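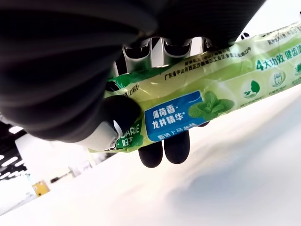

4. Toiletries and the small-items plate

Every Torau share house has a bathroom shelf, and every bathroom shelf has toothpaste at five stages of decline. Start with the tubes, as they are the easiest thing to be ruthless about. A green wrapper as creased as this one tells you very little about how much is left inside, so go by feel and press from the crimped end. Arūnas Mockus maintains that he can judge a tube by eye. He has been asked to stop.

4.1 Setting out

1. Clear the white table. Keys, mail and mugs go back to whoever left them there.

2. Put one round plate within easy reach of where you'll be working. Any plate with a rim will do. The Grorby saucers won't, being barely big enough for a bar of soap.

3. Lay the first tube on the plate, cap on. Diagonally is fine and gives you the most room for a full-sized tube.

Note: One tube per plate. Two tubes will roll together and become a discussion.
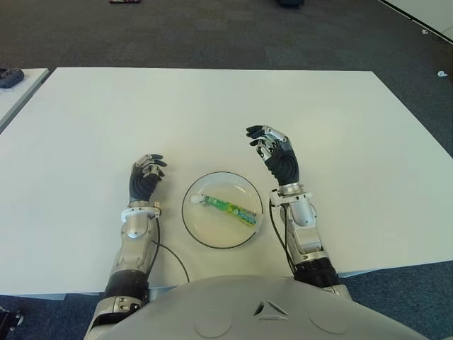

4.2 Sorting

4. Check the cap. If it's cracked or missing, the tube goes in the garbage, whatever was paid for it.

5. Flatten the tube from the crimp toward the cap. Anything over 50 mL stays on the shared shelf. Anything under goes in the travel pouch, where it will be forgotten until May.

6. Write the room number on the crimp in marker. Initials caused trouble last year and are no longer accepted.

Caution: Don't squeeze with the cap off to "see what happens." Ilze Jaunzems has cleaned that carpet once and considers the matter closed.

7. Take the tube off and leave the plate on the table for the next item. Cords may lie across the tabletop, but lift them clear before you pick up the plate.

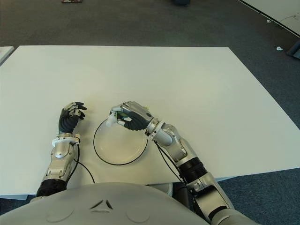
4.3 Putting away

8. Wash the plate and return it to the kitchen. It's still a dinner plate, and someone will want toast on it.

9. Wipe the table with a damp cloth. For dried toothpaste, see section 7, Regrets.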